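How to Make Marker Cubes and a Four-Square Sheet for a Tabletop Set

April 3, 2021

I get asked about the little black-and-white squares on my table more than about anything else I make, so I finally wrote down how I do them. They're fiducial markers, the blocky patterns a camera can pick out and measure from, and you can do a whole set in an afternoon with a printer, a sharp knife and some patience (the knife is the part I rush, every single time!).

What you need

White cubes, all one size
A laser printer and plain matte paper
A steel ruler and a craft knife
A glue stick and some low-tack tape
A dark surface to work on

Print the patterns

Pick one marker family and stick with it for the whole set. My friend Maeve Nic Giolla once mixed two and spent an evening wondering why half her cubes didn't register. Give every marker its own number, and write that number in pencil on the back before you cut. I keep mine in a notebook with a line for each one – cube, face, number.

Set the printer to 100 percent. "Fit to page" will shrink everything by a tiny bit, and then all your measurements are off by that same tiny bit. I make my squares 47 mm across on a 56 mm cube, and I measure the first one off the printer before I let it do the rest.
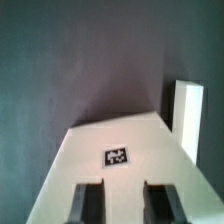
Leave a white border all the way around when you cut. It's so tempting to trim right up to the black, but the pattern needs that edge to stand out from whatever it's sitting on, and a border also gives you somewhere to hold the paper while the glue grabs.

Glue the cubes

Run the glue stick out to the corners. Lay the paper down from one edge and smooth it across with the side of your hand, then leave the cube face down under a book. If a corner lifts later, a dab on a toothpick fixes it. I don't use clear tape over the top, it shines under a lamp and I've had to peel it off and start over.

Lay out the sheet

The sheet is four markers in a two-by-two grid on white paper, with a good gap between them. Put it down flat on the table and tape it from underneath with a loop at each corner. Mine goes on a black tabletop with a bright green backdrop behind, and I love how easy it is to see the paper edges against the black.

The big white piece at the side is 3D printed, sort of a cabinet, and part of the sheet ends up behind it from some angles. Check the view from wherever your camera will be before you tape anything down!
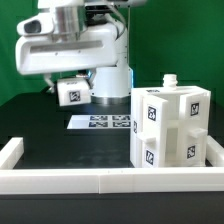

Store everything

Cubes go back in a box with tissue between the faces, since laser toner scuffs if they rub. The sheet lives in a folder, flat, never rolled. I print a spare whenever I change the numbers and keep it behind the first one, with the date in pencil on the back.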